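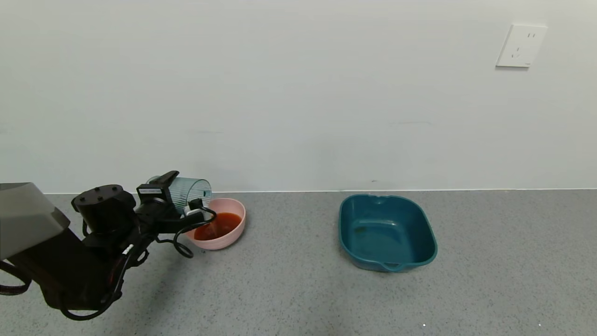
The owner of the small dye room at Trastimstead does most of her work on the floor. When I came on a Monday morning, she moved two bags of wool from the only chair and told me to sit there.

"A table is too high for me," she said. "On the floor I can see into the bowl from above, and if I spill something, I take a cloth and it is finished."

She has been dyeing yarn for 23 years, first at home and later in this room, which she rents from the Benavides bakery next door. Her customers are mostly knitters, and also the weaving school in Weteck, which orders from her every June.

I asked about the vessels, because I expected to see special equipment. She laughed at this. Almost everything she has is plastic and was bought for a kitchen or a laundry. She likes a pale bowl for mixing, so the color shows clearly. A ribbed cup is good for pouring – it does not slip in a glove. For rinsing she prefers a basin with a spout.

"With a round edge the water runs down the outside and onto my feet," she said. "I learned this in the first winter."

And the stains? She does not fight with them anymore. Once she scrubbed a basin for a whole evening with powder, and the brown marks stayed where they were. What is important, she explained, is that no food ever goes into these things again. They have their own shelf, and it is far from the kettle.

Reds and oranges are her most difficult colors. She lets the wool lie in the bath for 30 minutes before she even looks at it, and she keeps notes on every batch in a school notebook. The shade she sells best is called Trondska, after the village of her grandmother.

"People ask me for the same Trondska they bought last year," she said. "I tell them, you can have its sister."

Her classes take 8 people at most, and the next one is already full. Everybody must bring an apron and old shoes.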